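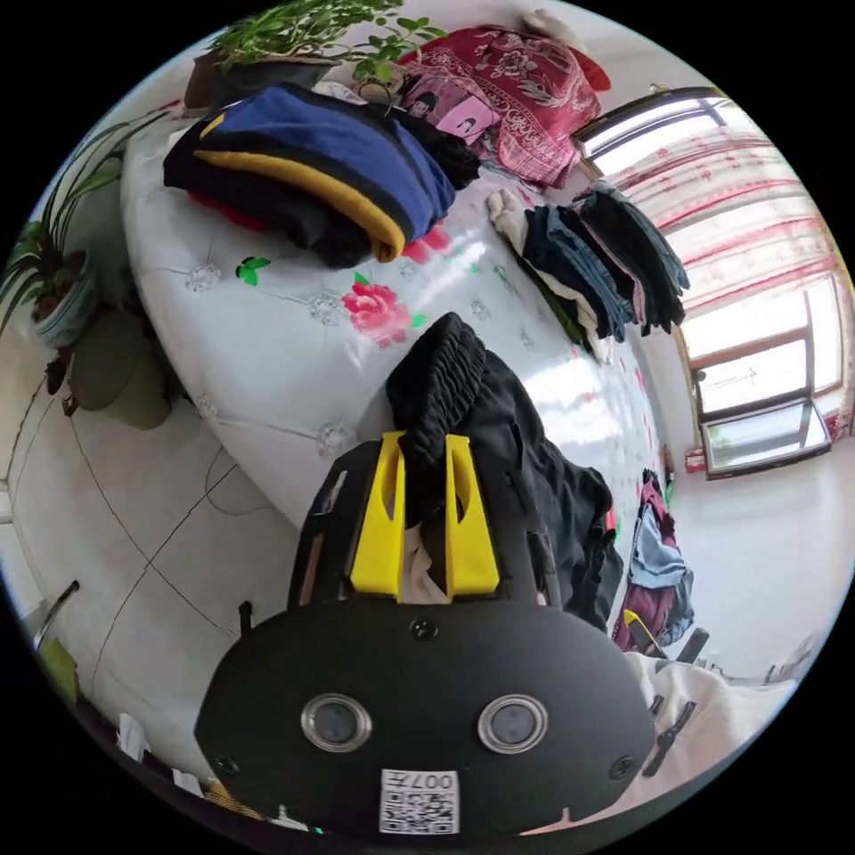
The Bed as a Work Surface: Folding and Sorting Laundry in Shared Student Housing

Project report, Household Practices module
Lăcrămioara Dumitrescu and Ionuț Radu

1. Background

Every manual of domestic economy we could borrow from the library assumes a table. The table is clean, it is at hip height, and it has nothing else on it. We visited a good many student rooms for this project and met very few tables of that kind. The ones we met were holding up a laptop, a rice cooker and a week of mail.

So people fold on the bed. We both fold on the bed. Our tutor, when pressed, folds on the bed. It is probably the most used work surface in any small apartment, and it was designed for lying on. Our project set out to ask how well a bed does this job, what goes wrong, and whether anything cheap can be done about it before people give up and move the heap to a chair, where it will stay until spring.

2. What we did

We worked through 175 garments over 2 weeks in February, in rooms in the Tistwood building. Lăcrămioara did most of the folding. Ionuț kept the notes and the stopwatch, and has asked that the report mention he folded the socks. All garments were ordinary student clothing: T-shirts, sweatshirts, track pants, leggings, shorts, and one formal shirt, which had clearly not been expected to take part.

Each garment went through the same routine. It was taken from the heap, turned right side out if needed, laid flat, folded, and put on a stack. We wrote down how long it took, whether the stack survived until bedtime, and any remarks from the owner that could be printed.

We used three kinds of bed cover:

A knitted cotton blanket with a rough surface.
A plain duvet in its cover, not tucked in.
A glossy white quilted bedspread, diamond stitched, with small white embroidered flowers where the lines of stitching meet and roses printed here and there in pink and green.

The bedspread belongs to Lăcrămioara's grandmother and was lent on conditions. Coffee was one of the conditions.

3. Results

3.1 Surfaces

The cotton blanket was the best of the three. Things stayed where they were put. Its only fault was that it shed, and every black item left the bed slightly gray.

The duvet was the worst. A duvet is a landscape. Each time somebody sat down to rest, a valley opened and the stacks walked into it. We lost one whole stack this way and refolded it in silence.

The quilted bedspread came second, which surprised us both. We had expected clothes to slide off a shiny surface, and slippery sports fabrics did slide. Cotton held on quite well, and we think the stitching helps, as every diamond makes a shallow hollow that a hem can settle into. The real trouble was light. In the late morning the sun comes straight in at the window and the white cover throws it back in your face, so that anything dark becomes a black shape with no front, back or label. Around noon Lăcrămioara folded three sweatshirts inside out and was very pleased with them.

3.2 Garments

T-shirts were fast and dull. Sweatshirts were slower, but they make a good foundation and we came to respect them. The formal shirt was hung up.

The hard cases all had elastic in them. A gathered, ribbed waistband will not lie flat for anyone. It pulls itself into a bunch at the top while the rest of the garment spreads out wherever it likes, and the fold you planned for the middle ends up somewhere near the knee. If the piece is lined, the lining has its own plans and comes out at the waist to look around. If the piece is also black, see the remarks on sunlight above.

We tried three ways of dealing with it. Laying the garment down and smoothing it from the hem up pushed all the slack into the waistband, which made matters worse. Smoothing from the waistband down was better, but needed a hand to hold the band in place and two more to do the smoothing. The third way was to pick the garment up by the waistband, give it one shake, and let it fall onto the bed with its own weight doing the straightening. This was the quickest by some distance. It looks like bad temper, and Ionuț's roommate asked twice if everything was all right.

3.3 Stacks

We stacked by owner at first, then by type, and finally by color, when we noticed that owners find their clothes by color anyway. A dark stack with one bright stripe or a bit of red in it was claimed straight away. A stack that was black all through sat there until somebody unfolded half of it to check, which put it back in the heap.

Where the stack stands matters as well. Our first stacks went near the edge, in easy reach, and were duly knocked off by elbows. After that we put them at the far side of the bed and kept the near side clear for folding. You have to lean a little. The stacks lived.

4. The folding board

Most of our budget, such as it was, went on a folding board. The department has a Neltum board from some earlier project, a hinged plastic thing with three flaps, and we bought card to make our own version, which we named the Plustness after a spelling mistake in the first draft of this report.

The Neltum board makes beautiful T-shirts. We have no complaint about the T-shirts. But it needs a firm surface underneath, and on a mattress the middle flap sinks and the outer ones flip up with some enthusiasm. For track pants it was useless, and the waistband caught in the hinge.

The Plustness board has no hinges. It is a flat rectangle of stiff card, 40 cm on the long side. You lay it on the garment, fold the cloth over it, and pull it out. It worked on all three covers, including the duvet, and it could be kept behind the wardrobe. It also bent on the fourth day and was mended with tape, and the tape stuck to a sweater. We would use thicker card next time.

5. Problems with the study

The same person folded nearly everything, and she got better at it. The second week's times are therefore kinder than the first week's, and we can't say how much of that was the board and how much was practice.

We planned for 400 garments. This figure was based on a guess at how often students do laundry, and the guess was generous.

The bedspread was only used on bright days, as it had to go back to its owner before the weather turned. A gray day might have moved it up to first place.

We did not look at fitted sheets. Dr. Kirkegaard suggested that we should, and we have noted the suggestion.

6. Recommendations

For anyone folding on a bed in a small room:

Pull the cover tight first. A loose duvet should come off altogether.
Stand with your back to the window if the cover is pale and shiny.
Do the elastic waists early, while you still have patience. Shake, drop, fold.
Stack at the far side, heaviest at the bottom, with something bright showing.
Do not sit down.

The remaining card is in the project room, on the shelf over the printer, and can be used by next year's group. The sweater has been returned to Ionuț with most of the tape removed.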